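How to Host a Robot Demonstration for Visitors

Prepared by the Outreach Office, Panddale Institute of Automation

The following guidance is intended for staff who will receive visitors during open days and scheduled tours. It covers the fruit-sorting table, the most requested station on the Panddale tour. The full demonstration takes 5 minutes and should be practiced with a colleague before the first group arrives.
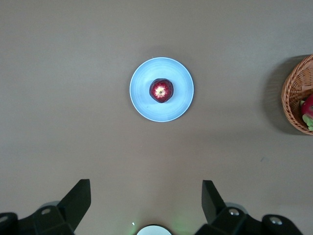
Fruit, a plate and a basket on the demonstration table.
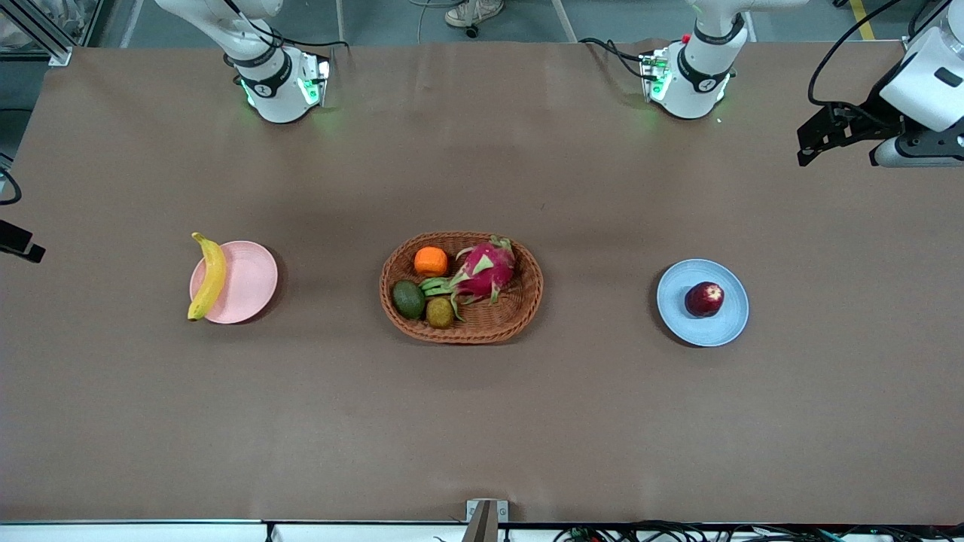 How many people may stand at the table during a demonstration?

The host and one operator remain at the table, and all other guests watch from the visitor side of the floor line. A guest may be invited forward once the arms have been placed in hold mode and the operator has said so aloud.

Before the visit

Confirm the group size with the Outreach Office two working days in advance. A single tour may include up to 63 guests, but they must be divided among the stations so that everyone has a clear view. School groups require one adult for each small group, and the names of those adults are recorded at the front desk.

Reserve an operator at the same time. Hosts are not permitted to run the arms themselves, even if they have completed the basic safety course. Operator reservations are handled by Kinga Győri, who also keeps the list of stations closed for maintenance.

Buy fresh fruit the day before. Firm pieces with unbroken skin are best. Very ripe fruit marks easily, and juice on the table covering means that the covering must be replaced. Remove any stickers. If a guest has reported a fruit allergy, tell the operator, who will switch to the wooden block set kept in Room 424.

Setting up the table

1. Ask the operator to move both arms to the rest position and engage the hold.

2. Check the table covering for tears, raised edges and crumbs. Replace it if needed.

3. Place the basket and the plates where the operator indicates. The positions are saved in the program, and moving a plate by a hand's width is enough to cause a poor grasp.

4. Put the fruit in place one piece at a time. Stems should not point straight up at the gripper.

5. Walk to the visitor side and look at the table from there. Bags, cups and coats should be cleared away from the station.

6. Ask the operator for one silent trial run. If it fails, reset the fruit and try again before the group is brought in.

Leading the demonstration

Begin by telling guests what the arms are going to do. A short statement is sufficient: the robot will pick up a piece of fruit and put it in another place. Guests who know the goal can follow the motion much more easily, and younger visitors enjoy deciding which piece should go first.

Explain that the robot works from more than one view. A small camera near the gripper looks closely at the item to be picked up, while a separate camera covers the whole table. Let guests consider what each view might miss. Most groups arrive at a good answer without help, and the host should leave time for this before starting the run.

When the group is ready, say "Starting now" in a clear voice and wait for the operator to repeat it. Stay quiet during the first pick. Hosts often feel they must talk throughout, but guests watch more closely when the room is calm. Comments can be made between picks.

If a piece of fruit is dropped, leave it where it is until the arms are on hold. The operator will then return it by hand. A failed pick should be described plainly. Round, smooth fruit can roll when one finger touches it before the other, and guests are usually interested to hear this.

Questions that guests often raise

Visitors regularly ask how the robot learned the task. The program on this station, called Tully, was built from 3,000 practice runs guided by staff. Visitors may be told this number. Details of the software belong to the Gritach project team and should be referred to Máté Farkas, who attends the larger open days and is glad to speak with guests afterward.

Questions on price, jobs and future products should be directed to the Outreach Office. Printed cards with the office address are kept at the front desk.

Photographs are permitted from the visitor side of the line – flash must be turned off, as it can disturb the cameras.

Closing the station

Thank the group and direct them to the next stop. The Lurkside Hall stations are reached by the covered walkway, and the walk should be allowed for in the schedule.

After the guests have left, the operator powers down the arms. The host then removes the fruit, wipes the plates with a damp cloth and shakes out the basket. Fruit handled by the grippers is not to be eaten or offered to guests. It goes in the compost bin by the loading door.

Record the group name, the number of runs and any dropped items in the station log. Faults must be reported to the operator desk on the same day. Bookings for the August open days are made on the same form as regular tours, with the station name written in the first field.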